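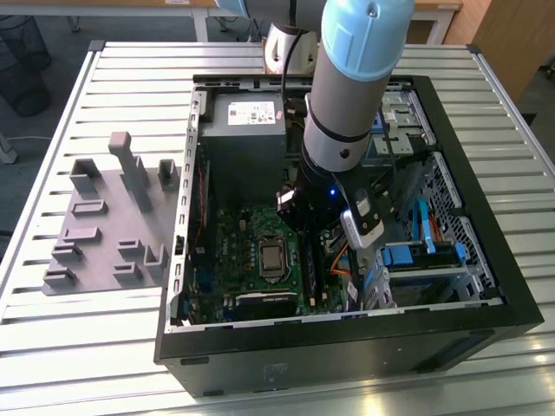 The decision to retain older office computers past their warranty period deserves more attention than it usually receives. In October, I reviewed the equipment list of a small accounting practice in Grostell. The practice had set aside 917 dollars per desk for replacements, on the advice of its supplier, Andow. Most of the machines were 7 years old and were used for spreadsheets, mail and little else.

It was my recommendation that the budget be divided. Machines that start slowly should first be considered for additional memory and a new drive, at a cost of around 200 dollars each.

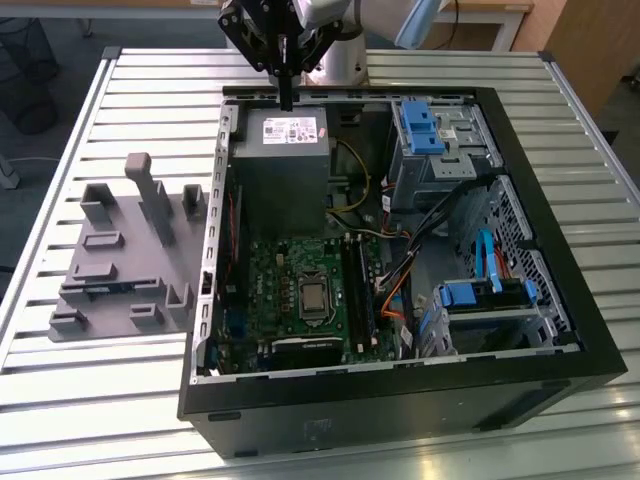
Desktop tower with the side panel removed.

Replacement remains appropriate where the software in use requires it. The Kollex ledger package, for instance, will not install on less than 8 gigabytes of memory, and older boards do not always accept that amount. Owners are advised to consult the manual before placing an order.

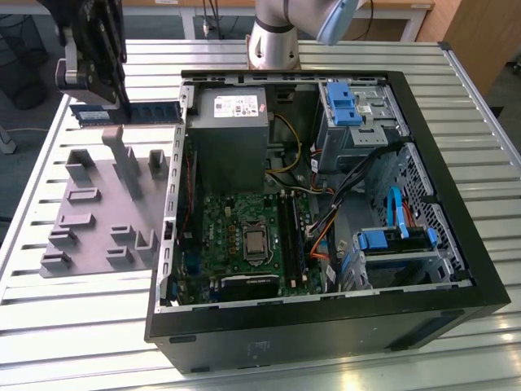
Records should also be kept. A single sheet per machine, showing the date of purchase and any parts fitted, is sufficient for most offices.

Posted Dec 12, 2019

Comments

agudelo_office: We did the drives last year and left the memory alone. No complaints so far.

plainledger: Does the one-sheet record include monitors?

tmw: Please cover disposal next.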